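Home | Syllabus | Readings | Problem Sets | Lab Hours | Contact

Filed under: Course Notes / Robot Learning / Unit 6

Unit 6. Learning from demonstrations: what the success rate leaves out

Read the Stanciu report before class, including the appendix. The appendix is where the trouble is.

1. The claim

The Stanciu report trains one policy, called Bedano, on 434 human-operated demonstrations of picking up small bottles and placing them on a raised board. The policy takes in camera images and puts out short runs of arm and gripper motion. It is plain behavior cloning: copy what the operator did when the view looked like this. The authors say the result "handles arbitrary household containers." Underline that sentence. We will spend most of the hour on the word arbitrary.

2. What copying gets you

A cloned policy is good where the demonstrations were dense and has no particular reason to be good anywhere else. Small errors push the arm into positions the operator never visited, and the next prediction is made from there. Predicting several steps at once helps a little, and more data helps a little more. Neither one tells you how the policy behaves on a bottle lying down when most of the training bottles stood up - and the report never breaks down its 434 demonstrations by pose.

3. Clear objects

Transparent plastic is hard for cameras. A depth sensor may return the table behind the bottle, or nothing. A color camera sees the wall of the bottle mostly as reflections, and those move when the light does. I suspect a policy trained on these things learns to find caps. That would be a fine trick, but it is a different skill from "grasping containers," and it should fail on a clear tube whose cap looks unfamiliar. The report does not test for it.

Look at the caps and the window light in both views.
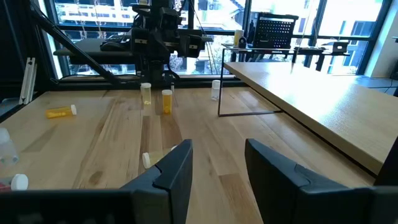
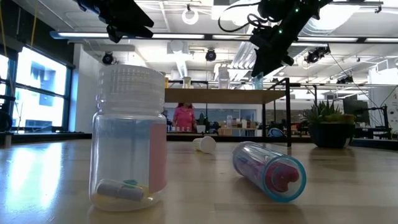
4. How the trials were counted

The report gives results on 60 trials. Three things bother me.

a) The operator reset the table by hand between trials. A person who wants the method to work will set out bottles in places where it works, without meaning to. Fixed start layouts, drawn before the policy is trained, would settle this.

b) A trial counts as a success if the bottle ends up on the board. Knocking over two others on the way costs nothing.

c) Second tries are allowed, with no limit given. A policy that gets there on the fifth grab and one that gets there on the first score the same.

The baseline, Skistetti, was trained on 200 demonstrations. The authors put Bedano's lead down to its network design. With more than twice the data on one side, I don't see how they can know that. Either cut Bedano to 200 or leave the sentence out.

5. The follow-up

Humine, the later release, goes up to 900 demonstrations and reports a better score. It also changes the camera mounting and the lighting, so we can't say which change did the work. It may well be the better system. The table in the paper doesn't show it.

6. For next time

Write one page on each of these.

- Design a test that separates "finds the bottle" from "finds the cap." Say what result would change your mind.

- Rewrite the scoring rule in 4b so that disturbed objects count. Work out what extra record the lab would need to keep for each trial.

- Pick one sentence from the report's abstract and rewrite it so that the 60 trials support it.

Bring the layouts from last week's lab. We will use them for the first question.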